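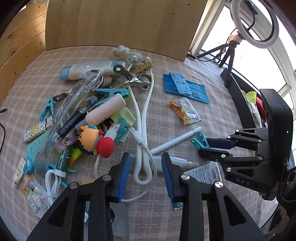

Session 6: Sorting a mixed household load

Course tutor: Zdzisław Michalski

These notes cover charity shop stock handling at the Cuslow branch. Read them before the practical.

1. First sort

Empty one bag at a time. Make three groups: sell, recycle, reject. Spend no more than 5 minutes on a bag. Anything electrical goes to the testing shelf with its cable tied to it. Open medicines and used toiletries are always rejected.

2. Pricing

Check the price sheet for clothes and books. Small goods without a listed price start at 50p. Last March the Cuslow shop priced almost 200 small items in one week, and most of the delays came from staff looking up things online.

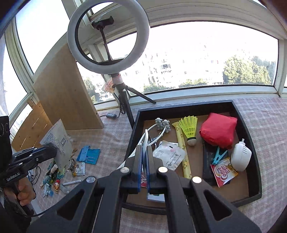

Personal care goods are the group new staff find hardest. The test is whether the item can be wiped clean all over. A massager made of bent tube with knobbly ends, like the white and grey one, passes if the surface is smooth and has no splits. Fabric covers and foam pads fail. Sharp items go in the locked drawer and are sold to adults only.

3. Records

Write the bag number, group and total on the sheet. Gift Aid bags need the donor's label as well.

Reading for next time: handout 13, Window displays.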